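Hokura bread and pastry help desk
Ticket 158: Walnut crescents spreading flat in the oven
Opened by: Orest Ivanyshyn, Gudgate
Status: waiting on customer

Hello again, and thank you so much for picking this up. I've been making my grandmother's walnut crescents every August for the church fair, and this year they've gone flat on me three batches running. The flavour is lovely, I should say, but they come out looking like little puddles with the filling leaking from the ends. The recipe is 900 grams of flour, a good lump of butter, sour cream, yolks and a pinch of salt. I shape them on the bench and bake them straight away, same as always.

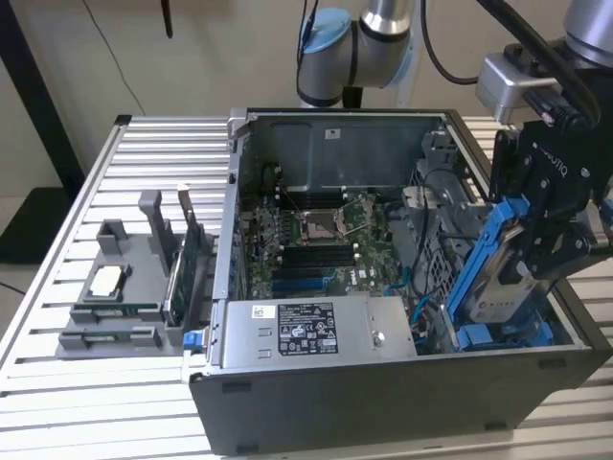

Did anything change between last year's batch and this one, even something small like the brand of butter?

The butter is different. I used to buy the Brurkstead block and the shop stopped carrying it, so I've been using a spreadable one from a tub.

Thanks Orest, and what a treat to get a ticket with a grandmother in it! I'd put my money on the tub. Spreadable butters often have oil blended in, and they stay soft even straight out of the fridge, so the dough slumps before the flour has a chance to set. Could you try a plain block, cut in cold, and chill the shaped crescents on the tray for half an hour? Leave everything else exactly as you had it.

Update, Monday evening. Block butter and a chill, as you said, and they're much better. They hold their curve now, though a few at the back of the tray still opened at the seam. I did put a bit more filling in those (I can't help myself).
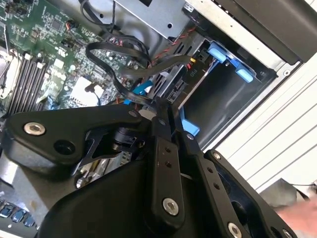 My oven is a Bilyk, an old one, and it runs hot at the back, so I've been turning the tray halfway. I also weighed the walnut filling this time and it came to 109 grams for the tray, where Grandma's card says 105, so perhaps I've been a touch generous all along. I'll do one more tray tomorrow with the proper weight, brush the seams with egg white and let you know how they go.

Support note: sounds good, Orest. Keeping this open until we hear about the seams.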